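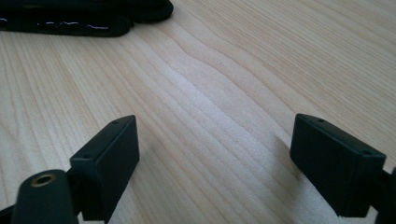 Marjatta Hakala
Gripper testing, Senemik

Re: [handheld-grippers] Finger blocks: Ukov or Holloway?

On Tuesday, Arlo Brannigan wrote:

> Hi all,
> We have the Holloway fingers on both of our hand-held units and I'm
> getting tired of them. They're fine on boxes but they flex when you
> pinch anything small, and then the gap reading doesn't match what the
> wrist camera sees. Has anyone here tried the Ukov blocks for more than
> an afternoon? I'd like to know how they hold up, and whether they
> show up OK against a pale table. Ours is pine and the exposure is
> already a pain.
> Arlo

Hi Arlo (and hi everyone, I've been lurking since March),

Yes! We switched to the plain black blocks, the ones with the two little holes in the top face, and I've put 1,042 open-close cycles on one pair so far. The plan is to stop at 2,000 and take everything apart, so ask me again then.

Flex first. I pinched the same steel pin with both kinds and the Holloway tips splayed enough that I could see it by eye. The Ukov ones stayed put. They're chunkier, though, and you do feel it when you go after something lying flat - a coin, a washer, a credit card. With the thin Holloway tips I can get a card off the table most of the time. With the blocks I mostly push it around and swear at it.

As for your pale table, I work on light wood too, lots of grain, daylight coming in from the far side, and the black fingers stand out from it just fine in the wrist view. My trouble is the wood between them. If I let auto exposure do what it likes it sees all that black at the bottom, opens up, and the middle of the table goes nearly white. Lock it with the gripper wide open and nothing but bare table in the gap, then leave it alone for the session. The shadow next to the right finger was confusing our edge detector as well (it kept deciding the finger was wider than it is), and we fixed that by masking everything below the fingertips. Crude, but it works for us.

Ezekiel Iwasaki asked me off list about the Mellow controller. I've only had it for 29 sessions, so take this lightly, but the gap reading drifts less than on our old board. I rezero after every fresh battery. You have to hold the button longer than the sheet says, maybe that's just my unit.

Two things to watch when you swap the fingers over. Do the screws up by hand, a driver with any power behind it will chew the plastic. And check the brass inserts in the body while you're in there! One of mine had started to turn with the screw at 1,000 cycles and I had to glue it back in.

I haven't tried rubber pads on the blocks yet. Sunita Escobedo was going to send me a strip of the stuff she uses - Sunita, if you're reading, I still want it, the thicker one please.

Arlo, which camera are you on, and is the exposure lock in software or on the camera itself? If it's the same one as ours I can send you my settings file.

Marjatta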